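Equipment Plan and Budget for the Two-Arm Cube Handling Cell
Project report, section 3: Purchasing 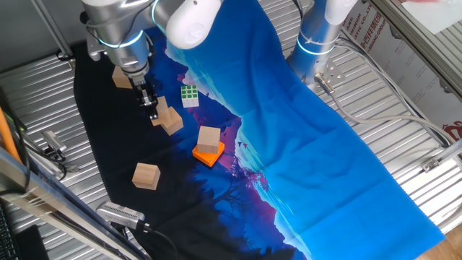
The budget for this semester was fixed at $4,000, to be spent before the end of February. The arms were already in the lab and are not charged to the project. Everything else had to be ranked, quoted and approved by the department office, which takes orders only on Thursday.

3.1 Grippers
One arm has a two-finger gripper. A matching unit for the second arm was quoted by Bornik at nearly half the budget, with a lead time of 30 days. Arnach offered a lighter model at a lower price, but its flange pattern does not match ours and an adapter plate would have to be machined. We chose the Bornik unit.

3.2 Cables and mounts
The Cele cable kit costs $861 and includes the strain relief parts. We considered making the cables ourselves and dropped the idea after pricing the connectors separately. One spare camera mount was added to the same order.

3.3 Test objects
Plain wooden cubes are sold in bags of 10. They are cheap enough to replace when the corners wear. The printed mat stays in use, as a dark and blue background gives good contrast with pale wood. A second mat was requested and moved to the optional list.

3.4 Deferred items
The Pronditz force sensor was not ordered. Its price alone would have used up what remained after 3.1 and 3.2. It should be first on the list for next year, together with a spare set of gripper fingers.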